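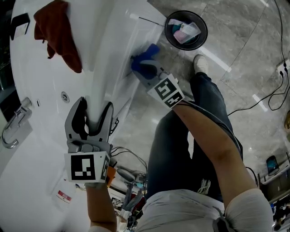

Combien coûte un bain aux thermes de Wallum depuis la réouverture ? Le tarif est de 2 euros pour les habitants de la commune, et l'entrée reste gratuite pour les enfants de moins de six ans.

Les bains municipaux de Wallum ont ouvert de nouveau leurs portes le 7/8/18, après une fermeture qui a duré depuis le mois de juin de l'année précédente. Le bâtiment, qui se trouve derrière la place Stusetach, avait besoin de travaux importants, surtout pour les canalisations et le chauffage de l'eau. L'entreprise Climero a remplacé 200 mètres de tuyaux et a installé une chaudière neuve au sous-sol.

« Les anciens tuyaux perdaient beaucoup d'eau, et chaque hiver il fallait fermer une partie des cabines », explique Efe Oyewole, qui dirige l'établissement. Selon lui, la température est maintenant la même dans toutes les cabines, ce qui n'était pas le cas auparavant.

La maison Wanigasekara, choisie pour la rénovation des peintures et des sols, doit encore terminer le couloir du premier étage. Pendant cette période, les visiteurs sont priés d'utiliser l'escalier du côté du jardin.

La mairie a reçu 71 demandes d'abonnement avant même l'ouverture. L'abonnement annuel permet de venir deux fois par semaine et il donne aussi accès à la petite salle de repos. Pour les personnes âgées qui ne peuvent pas se déplacer seules, un service de minibus est prévu à partir de l'automne, mais les horaires ne sont pas encore fixés.

Le jour de la réouverture, 800 personnes ont visité les lieux. Les réservations se font au guichet ou par téléphone, le matin seulement.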